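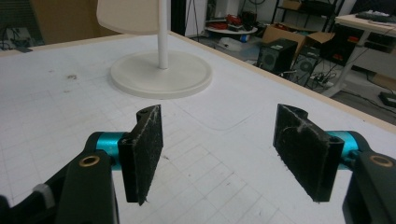

*Fig. 5. Lamp base standing on the gridded tabletop.*

## 2. Placing the lamp

The Clivia sales sheet says the lamp "goes anywhere." We have our doubts. Follow these steps before you trust it with a shelf edge or a soft mat.

1. Clear a flat patch of table wider than the base.
2. Set the base down flat. Press on the raised rim in a few spots and feel for rocking.
3. Use the printed grid to line things up if you like. The lines are faint - don't treat them as a ruler.
4. Keep the whole base on the white surface, clear of the wooden edge strip.
5. Nudge the pole gently near the bottom. It should settle within 2 seconds. If it keeps swaying, go back to step 2.

**Note:** Felt dots are often sold as a cure for wobble. Gerrit Wuyts tried up to 7 under one base and it still rocked. Level the table first.

**Caution:** Never drag the lamp by its pole. Unplug it, then lift from the base.

Smudges on the tabletop: try a damp cloth before buying the special cleaner (part 327).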